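餐饮服务与管理 第三讲 餐桌清洁与翻台

课程讲义,供课前预习和课后复习使用。实训课在Junlow实训餐厅进行,请穿平底防滑鞋,长发盘起,不戴戒指和手链。

一、本讲内容

上一讲讲了迎宾和点单,本讲讲客人离席之后的工作。翻台在很多教材里只占半页,实际上它占去服务员一个班次里相当多的时间。晚市高峰时,一张台子早收好几分钟,门口等位的客人就能早几分钟坐下。本讲先讲几个概念,再讲台面污物的分类,然后是操作顺序、抹布和清洁剂的管理,最后布置作业。

二、几个概念

收台:把客人用过的餐具、杯具、布草和剩余食物撤离台面。

清台:清除台面上的残渣、油渍和水渍,使台面恢复到可以摆台的状态。

翻台:收台、清台、摆台三项合在一起,从客人离席算起,到下一桌客人可以入座为止。

翻台率:一个餐段内接待的桌数除以餐厅台数。各家餐厅的算法略有出入,有的把包间单列,有的把吧台座位也算进去。比较两家店的数据之前,先问清楚口径。

清洁与消毒是两件事。清洁去掉看得见的污物,消毒减少微生物。台面上有残渣或油膜时直接喷消毒液,有效成分会先被污物消耗,效果打折扣。所以顺序固定为先清洁后消毒,考试时写反要扣分。

三、台面污物的分类

干性残渣:面包屑、饼干屑、芝麻、花生衣、干茶叶等。特点是轻,容易滚动,一擦就散。

湿性残渣:菜汤、酱汁、饭粒、菜叶。饭粒放久了会粘住,要先用湿布敷一下再擦,不要用指甲抠。

油渍:炒菜和火锅店最常见。清水擦不掉,越擦面积越大。

色渍:茶、咖啡、红酒、辣椒油。浅色台面要尽快处理,时间长了会渗进接缝和划痕里。

一张台面上往往几类同时存在。处理的次序是先干后湿,先固体后液体。干残渣碰到湿布会变成糊,再擦就留下一道一道的痕迹,这是新手最常犯的错误。

台面颜色也影响判断。白色和浅灰色台面上,深色碎屑一眼就能看到,细小的颗粒也比较明显;深色木纹台面正好相反,看着干净,手掌一抹才知道有没有。检查深色台面时应弯腰侧着看,让灯光从对面照过来。

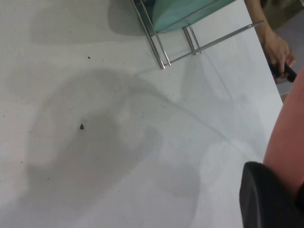 四、清台操作步骤

1. 确认客人已经离店,检查座位、椅背和地面有无遗留物品。发现遗留物品先交收银台登记,再继续操作。

2. 收杯具,再收餐具,最后收布草。玻璃杯单独放,不与瓷器叠在一起。刀叉朝同一方向。

3. 用台刷或干布收干性残渣。从远端往近身方向扫,扫进残渣盘。不要扫到地上,也不要用手掌去拢。较大的碎块先捡走,避免压碎后散开。

4. 湿布加中性清洁剂擦一遍。按“之”字形移动,后一行压住前一行的边,不画圈。方台先擦四边再擦中间,圆台从外圈往里擦。

5. 用清水布擦去清洁剂残留。

6. 喷消毒液,按瓶身标明的时间停留。时间没到就擦干等于没做。

7. 用干净的干布擦干,检查台边、台角和桌腿上沿。

8. 擦椅面,把椅子推回原位,椅面前沿与台边对齐。

实训时每人练习3遍,第一遍不计时。旁边有其他客人用餐时,喷壶要贴近布面喷在布上,不要对着空中喷。

五、抹布的管理

抹布分色使用。本课程采用的分法如下,到实习单位后以对方的规定为准。

蓝色:台面
黄色:椅子和窗台
红色:地面和卫生间,不进用餐区

抹布对折两次,可以得到几个干净的面,一面脏了就翻到下一面,全部用过之后更换。不要在同一盆水里反复搓洗再接着擦,水浑了还在用,等于把脏东西从一张台搬到另一张台。收市后抹布集中清洗、消毒、晾干,湿着堆在桶里过夜是不允许的。

六、清洁剂的使用

实训室配的是Jostier中性清洁剂和Dededar台面消毒液,两种瓶子外形接近,取用前看标签。稀释按标签比例,用量杯,不凭手感。浓度高了不会更干净,残留在台面上反而发黏,下一桌客人的袖口会沾到。

含氯消毒液不得与酸性清洁剂混用。配好的消毒液当天用完,瓶上写配制时间。石材台面不用酸性产品,实木台面少用水,擦完马上抹干。

七、分工与时间

四人台一般由一人完成,六人以上的台由两人配合,一人收,一人清。两人不要站在同一侧。从客人离席到摆台完成,四人台的参考时间是大约9分钟,熟练以后会明显缩短。时间是参考,检查合格是前提。返工一次花的时间比认真做一次要多。

不要在客人还没起身时就开始擦台。客人离席去洗手间、桌上仍有外套或包的,不收。拿不准时问一句“请问这些可以为您撤下吗”,声音放低。

八、常见问题

问题一:台面擦完有水痕。多半是干布已经湿了,换一块。

问题二:残渣掉到椅子上。收残渣之前先把椅子拉开半步。

问题三:台面看起来干净,摸上去发涩。清洁剂没有过清水,或者稀释比例不对。

问题四:接缝里有碎屑。用台刷的短毛端沿接缝方向刷,不要用牙签。

九、作业

1. 选择一家校外餐厅,在周日午市观察一次完整的翻台,写出各步骤的先后次序,并与第四部分的步骤对照,指出差异。不要拍摄客人。

2. 说明为什么先清洁后消毒,200字以内。

3. 为一家使用白色台面的咖啡店写一份清台检查表,一页纸,要能让新员工直接照着用。

作业交到课程信箱,文件名写学号和讲次。下一讲为摆台,请带上餐具图样,并预习中餐零点台的摆放间距。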